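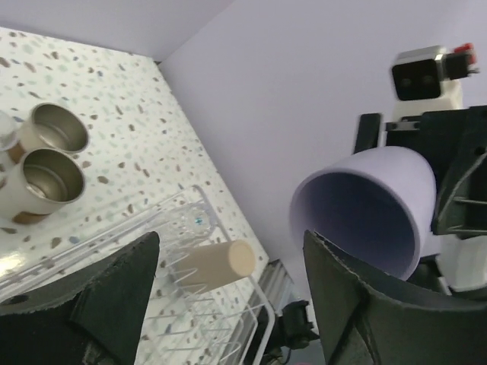
How to Submit a Film for Classification

Any film intended for public exhibition, whether in a cinema, a community hall or a school, must be classified before its first screening. The Wekalwood Film Classification Office has handled these applications since 2003. The steps below apply to features, shorts and documentaries.

Step 1. Complete the application form
Give the title exactly as it appears on screen, the running time, the language of the dialogue and the name of the rights holder. A distributor applying for a producer must attach a signed letter of authority.

Step 2. Prepare the viewing copy
Submit the final cut with all titles, music and subtitles in place. Works in progress are not accepted. If the dialogue is not in English, enclose a full English transcript.

Step 3. Pay the fee
The fee is 300 for a feature and 20 for a short film under 40 minutes. Student films are exempt on presentation of a letter from the school. Fees are not refunded once viewing has begun.

Step 4. Deliver the application
Upload the form and viewing copy through the applicant portal, or bring both to the front desk. Files must carry the title of the film – not the name of the production company.

Step 5. Respond to the decision
The examiners may grant a rating, request cuts or decline to classify. Applicants who disagree may write to the Registrar, Pouran Jalali, stating the scenes in question and the rating sought. A film may not be advertised with a rating until the certificate has been issued.

Trailers and posters require a separate application. Please allow extra time in June, when festival entries are given priority.

Related items
Classifying trailers and posters
Appeals: notes for producers
Student film exemption letter
Screening permits for community halls

Contact the Registry | Copyright Wekalwood Film Classification Office | Back to top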